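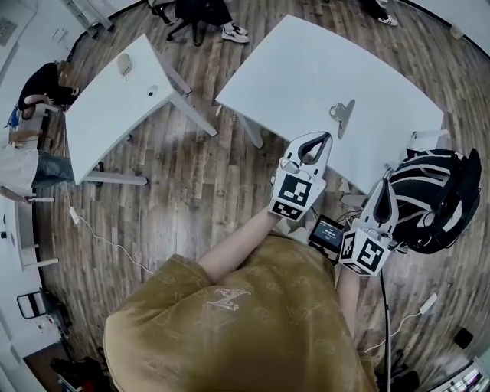

Placement is the first decision in any embroidered garment, and it is made before a thread colour is chosen. The standard positions are the left chest, the sleeve, the centre front and the upper back, and each carries its own conventions of scale. The upper back is generous in width but is interrupted by the yoke seam on many woven shirts, so the design must either sit clear of the seam or be digitized to cross it. A pale emblem on the upper back of a mustard-yellow shirt, like the stylized "Z" with curling edges, also shows how a light motif reads over a ground that already carries a faint tonal pattern. Students should note that tonal grounds tolerate a single bold shape far better than fine lettering.

Unit 3: Stitch Types, Density and Stabilizers

Three stitch types account for most commercial work. The running stitch is used for outlines and underlay. The satin stitch lies across a narrow column and reflects light strongly, and it should be kept to columns narrow enough that the threads do not snag in wear. The fill stitch, also called tatami, covers larger areas with rows of short stitches whose ends are offset from one row to the next.

Curves require particular attention. On a curved satin column the stitches crowd on the inside edge and spread on the outside. The usual remedy is to shorten alternate stitches on the inner edge. Where the curve is tight, a change of stitch angle part-way along the column will also help.

Pull compensation must be added to every column and fill. Thread under tension draws the fabric inward along the direction of the stitch, and a circle digitized without compensation will sew out as an oval - a fault that accounts for many of the corrections requested in first-term submissions.

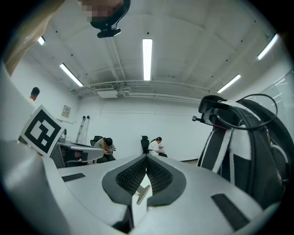

Stabilizer is selected according to the fabric and not the design alone. Knits call for a cut-away stabilizer, which remains behind the stitching for the life of the garment. Stable wovens will generally accept a tear-away. Towelling and fleece need a water-soluble topping in addition to the backing, so that the pile does not rise through the stitches.

The fabric is to be hooped flat and without stretching. A knit that has been stretched in the hoop will relax once released and pucker around the motif.

Assignment

Digitize and sew one upper-back motif of no more than 3,000 stitches on a woven ground of your choice. The Mardale sample book, plates 155 and 178, may be consulted for proportion but may not be copied. Submit the sewn sample, the reverse side untrimmed, together with a stitch chart and a written statement of the stabilizer used. Work is due in the studio office by the last teaching day of October.

Nelley School of Textile Arts - Continuing Studies Office - Back to top

This site uses cookies to remember your preferences. Accept | Manage settings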